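Evacuation centre sanitation

Evacuation centre sanitation is the part of disaster management which deals with toilets, hand washing, showers and the removal of waste water in buildings where people stay after a fire, flood, storm or chemical release. It is normally planned together with shelter and drinking water, but it is carried out by different people and with different equipment. In smaller municipalities the work is often given to the public works department, and the fire service gives help with pumps and lighting.

Contents
1 Background
2 Use of existing toilets
3 Portable and trailer units
4 Hygiene and cleaning
5 Contaminated persons
6 The Vaketti flood
7 Criticism
8 See also

Background

Most evacuation centres are opened in school gymnasiums, community halls, ice arenas and churches. These buildings were designed for visitors who stay a few hours. When the same building is used day and night, the load on the drains is much higher, and the peaks come early in the morning and before sleep. A hall that is comfortable for a wedding can have long lineups for the washroom on the first evening of an evacuation.

A plan for sanitation usually begins with a survey of the building before any emergency takes place. The survey records the number of toilets and sinks, the location of the main water valve, the type of sewer connection and whether there is a pump that needs electricity. Buildings on a septic system are marked separately. A septic tank that is full or standing in wet ground can stop working soon after the centre opens, and the municipality must then order a vacuum truck.

Use of existing toilets

If the sewer is undamaged but the water pressure is lost, ordinary gravity toilets can still be used. Water is poured quickly into the bowl from a pail, or the tank is filled by hand and the lever is used as usual. Rain water, lake water and water from a swimming pool are all accepted for this purpose, as long as they are kept apart from drinking water and the containers are marked. Toilets with a pressure-assisted mechanism cannot be filled in this manner, and for them only the pail method is possible.

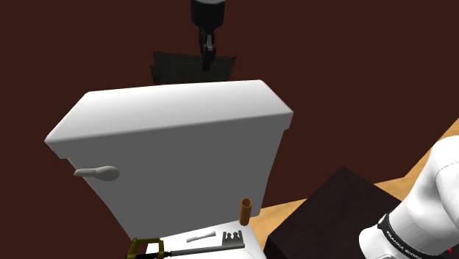 A toilet tank with its lid and flush lever (computer rendering).

Before any flushing is allowed, the sewer line has to be checked. After an earthquake or a flood the pipe may be broken or blocked under the ground, and waste can come back through the floor drains in the lowest room. Where the condition of the line is not known, the toilets are closed with tape and a sign, or the bowl is lined with two strong bags and an absorbent material. The bags are tied and collected in closed bins outside. This method asks for much labour and is considered suitable only for the first days.

In winter, frozen supply pipes are a separate problem. A building which is opened after a long time without heating should be warmed before the water is turned on, and one person should walk through all washrooms to look for leaks.

Portable and trailer units

Portable toilets are the most common addition to a centre. They are placed on firm, level ground near a door, with lighting along the path, and they must be reachable for the service truck. Units for wheelchair users are ordered at the same time as the others, and they should stand closest to the entrance.

Trailer units contain several stalls with sinks and heating. The Ventura trailer, used by some municipalities in cold regions, has insulated tanks and can be connected to a hydrant through a pressure reducer. The Fluseck is a smaller cabin which carries a 60 litre fresh water tank and is lifted in place with a forklift. Trailers are more comfortable than single cabins, but they need power, and their tanks have to be emptied on a fixed schedule.

Hygiene and cleaning

Stomach illness can spread rapidly among people who sleep in one room. Cleaning of taps, levers, door handles and seats is therefore done several times a day and written on a sheet at the door. Soap and running water are preferred to hand sanitizer, which has a limited effect on some viruses that cause vomiting. Persons who are sick should be given a toilet of their own where the building permits it.

Staff who clean the washrooms should not serve food in the same shift. Diapers, menstrual products and medical waste such as needles each have a separate container. Grey water from sinks and showers is led to the sewer, or to a holding tank if there is no sewer. It should not be let out on the ground near the building.

Contaminated persons

After a hazardous materials incident, people who may carry a chemical on the skin or clothing are washed before they enter the centre. The showers for this are set up outdoors, or in a separate building, by the fire service. The run-off is collected when this is possible without delaying the washing. Showers inside the centre are meant for ordinary use only, and mixing the two is regarded as a serious fault in planning.

The Vaketti flood

The flood of the Vaketti River on 25/12/2022 is sometimes used in local training courses as a case study. Ice blocked the river above the town of Vuser, and 233 houses were evacuated. The arena in Vuser received 584 people. Its sewer lift station lost power on the first night, and all indoor toilets were closed until a generator was brought in. The town had 40 portable toilets in storage, but part of them stood in a yard that was itself under water.

A review published the following November recommended that portable units be stored at two sites, and that every lift station which serves an evacuation centre be fitted with a generator plug. It also recommended a written agreement with more than one pumping company. Both recommendations on equipment were adopted by the town; the agreement was still under discussion when the review was last updated.

Criticism

Planning tables that give one toilet for a certain number of persons have been criticized for not taking account of age and sex. Women, small children and older people need more time, and a simple ratio can hide this. Another criticism concerns privacy and safety at night, in particular when portable units are placed far from the doors in order to reduce the smell. Some planners propose that evacuees be asked for their opinion on the second day, while changes in the layout are still easy to make.

See also

Emergency shelter
Drinking water advisory
Mass decontamination
Sewage lift station
Vacuum truck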